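# Section 4: Mounting the arm and checking the cable run
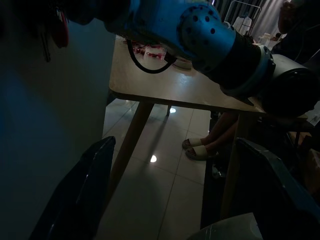
Vuorinen's own leaflet gives this stage half a page and claims you will be finished in 19 minutes. We have never managed it. These notes are written for people who have the arm on a two-week trial from Drinia and want to find out whether it suits them before the invoice arrives. Where we disagree with the leaflet, we say so.

Read the whole section before you switch anything on.

## 4.1 Before you start

You will need:

- the hex keys from the lid of the box (the spare set is softer metal and rounds off quickly)
- a torch
- four cable ties, the reusable sort
- the Trasus controller, unplugged
- a second person for steps 2 to 4

> **Caution:** The leaflet says the arm is "safe around people straight from the box". Treat that as sales talk. Until you have set your own limits in Section 5, keep heads, hands and feet outside the arm's full reach. That includes anyone sitting on the far side of a table. Legs count.

## 4.2 Fixing the base

1. Choose a floor or bench that doesn't rock. Glossy tiles are fine for a bench with proper feet, but a light trolley will creep on them.
2. Lift the arm by the base and the upper link, one person at each. Do not lift by the wrist.
3. Start all the base bolts by hand, then tighten them in a cross pattern.
4. Push against the upper link with a flat palm. If you can feel the base shift, stop and find out why. Adding rubber matting, as the leaflet suggests, only hides the movement.
5. Pull chairs back out of the working area. A chair back stands higher than most people allow for when they plan the arm's path.

**Note:** Dwight MacLeod's first trial unit was bolted to a folding table, which the leaflet permits. The repeat position drifted all afternoon. He moved the unit to a fixed bench and the complaint went away, so we would ignore the leaflet on this point.

## 4.3 Running the cable

The cable to the wrist hangs in a loop under the arm. It needs slack so the wrist can turn, but a loop that drops too low will catch on whatever is on the table: cups, bowls, packets, the edge itself.

1. With the power off, move the arm by hand to its lowest working pose.
2. Look at the bottom of the loop from the side. It should clear the tallest thing you plan to leave on the table.
3. If it doesn't, take up slack at the upper link and fix it with a tie. Leave the wrist end free.
4. Turn the wrist slowly to each end of its travel. The cable should never go tight.
5. Repeat with the arm stretched out. A loop that looks tidy when the arm is folded can behave quite differently here.
6. Remove tags, straps and key rings from the arm before any powered move.

> **Caution:** Do not buy the Lastgate cable sleeve until you have tried plain ties. It stiffens the loop and, on the one we tested, pulled the wrist off its mark at full stretch. Marlene Hiebert likes hers, but her arm hardly turns at the wrist.

## 4.4 First powered move

1. Plug in the controller and wait for the steady light.
2. Set the speed to the lowest step. The default is 60, and we can't see why anyone would ship it that high.
3. Keep one hand on the stop button. Press it once before moving anything, to make sure it works.
4. Jog each joint a little way in both directions, starting at the base.
5. Listen at the large joint. A low hum is normal – a tick is not, whatever the helpline tells you.
6. Jog the wrist last and watch the cable throughout.

If the controller shows a "load" warning with nothing in the gripper, the cable is usually snagged. Power off before you free it.

## 4.5 What the trial won't tell you

The brochure promises 4000 hours between services. Two weeks can't test that, and Drinia would not put the figure in Audrey-Anne Bouchard's contract when she asked. Get it in writing or leave it out of your sums.

Check the joint bolts again after 500 cycles, and write down how far each one turned before it was tight. You will want that note if you decide to send the arm back.

Go on to Section 5 only when the cable passes every step in 4.3.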